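How to Wipe Down a Red Round Table
Posted by Yolandi Mtshali, 24 September 2020

A smooth red tabletop shows every smear, especially in a big public space with lights overhead. You need a trigger spray bottle, a soft cloth and a few minutes. These steps suit lounge and café tables with a sealed top. Bare wood needs a different cleaner.

1. Get dressed for it
Wear something you don't mind splashing. A plain cotton T-shirt is fine. Push long sleeves up past the wrist so they don't drag through the spray.
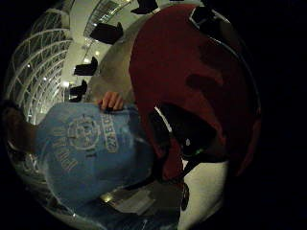 2. Set the nozzle
Hold the bottle by the neck and point the nozzle away from your face. Turn the tip to a fine mist and drop the cloth on the table within reach.

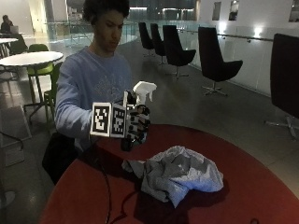 3. Spray lightly
Two or three pumps will do for a small table. Spray the middle first, then work out to the rim. If there are people sitting nearby, spray onto the cloth instead.

Wipe in straight, overlapping strokes — circles leave swirl marks on a dark red finish. Fold the cloth to a clean side when it starts to streak. 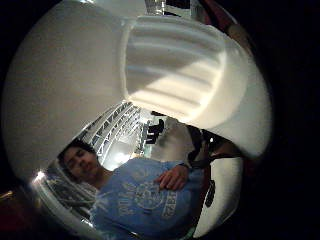

4. Do the edge
Run the cloth once around the rim and then a little way underneath, where fingers leave marks.

Stand the bottle upright when you put it down. Lay the cloth beside it and look across the top at a low angle for any streaks.

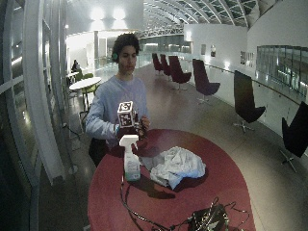

5. Dry and put away
Buff with a dry cloth until the shine is even. Rinse the damp one, hang it up, and lock the nozzle before the bottle goes back in the cupboard.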